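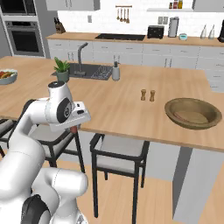
Can I clone my old Lestov hard drive to a smaller SSD?
The old drive is 799 GB and the new one, a Ciltness, is 375 GB.

Chih-ming Kao - Feb 1, 2023
It depends on how much space your files take up. The used space has to fit on the new drive with some room left over. Move photos and videos to an external drive first, then shrink the main partition in Disk Management and run the clone.

2 comments

Fimstead
Did mine in July. Windows would not shrink the partition until I turned off hibernation and the page file. After a restart it went fine. Turn them back on when you are done - I forgot the page file for a week.

Coughlan
just do a clean install, cloning always gave me trouble

Last updated by Chih-ming Kao
2 shares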